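Solstead Two-Arm Shelf Cell: Planning and Set-up Guide
Section 3. Working out what to buy before you order
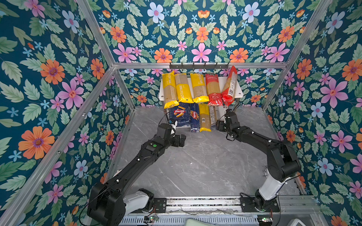 3.1 Before you start

Please read this section with a cup of tea and a pencil, well before anybody raises a purchase order. Most of the calls Inês Abreu takes on the support desk come from people who budgeted for the arms and then had to go back to their manager for everything else (an awkward chat, and one we'd like to spare you).

You will need your bench measurements, your stock list and the blank Golestani costing sheet from the back of the binder.

3.2 Planning the cell

1. Measure the bench, including the space in front for the rail. The arms share one long rail across the front of the booth, so it's the rail length that decides the bench and never the other way about. Leave at least 12 cm clear at each end for your fingers and a hex key.

2. Decide what the arms will be picking. Bring real stock to the planning meeting if you can. Dried pasta is a good trial load: a stiff Barilla box and a clear bag of spaghetti ask very different things of a parallel gripper, and you'll want both on your list if both are on your shelves.

3. Choose one tier or two. Standing some packages on a shelf and others on the surface in front gives you two picking heights, but the front row makes the back row harder to get at. Allow for the extra trial time in your labour line.

4. Price the frame and the walls together. Aluminium extrusion is sold by the length, and Grerkska will cut it for a small fee that is well worth paying. Wall covering is your own choice. A busy floral is fine if that's what you'd like to test against, though do buy enough to cover the back and both sides in the same pattern.

5. List the small stuff: mounting plates, screws, cable clips, hooks, spare gripper fingers. Zeeshan Rind, who put together our first costing sheets, always put this at around 77 dollars per arm, and we haven't found a reason to change it.

Note: Panon control boards are quoted separately from the arms. Check that your quote has a line for them, and another for enclosures if you want the boards covered.

Caution: Do not order the arms until the rail quote is confirmed in writing. Arm bases drilled for one rail profile won't fit another, and drilled plates can't be returned.

3.3 Spreading the cost

If the whole lot won't fit in one budget year, buy the rail and frame first, then the arms. A full-length rail will happily take a single arm while you save for its mate. Orders placed by the end of March are normally invoiced in the same quarter.

6. Send the finished sheet to Feng-yi Liu for checking. Allow two working days, or three if you've asked for custom plates.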